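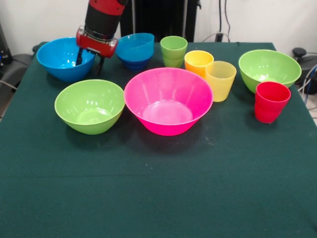 On 21 February 2020, Kobe Verhoeven wrote:

> Before we pay for more demonstrations, can someone tell me why 975 of them aren't enough? The policy nests cups fine in the replay and then loses its mind over bowls. I'd sooner fix the labels than collect another month of the same thing.

Kobe,

Fair question, and I went and looked before getting defensive. Of the 975, only 157 involve a bowl at all. The rest are cups, because cups are quick and operators like to go home. So the model has learned what we taught it, namely that the world is mostly cups.

The labels aren't blameless either. Clutedora still files "stacked" and "nested" under one tag, and I still have a ticket open about it from May.

What I'd propose for the Trerkton set:

- 40 new episodes per bowl size, starting layout shuffled every time
- start some with things already stacked, so it has to cope
- keep the fumbled grasps, tagged as fumbled, instead of quietly deleting them (you know who you are)

It should take us 2 weeks if the Valderrama build stops crashing on save. Budget for three.

Can you send me the replay where it loses its mind? I only have the flattering ones.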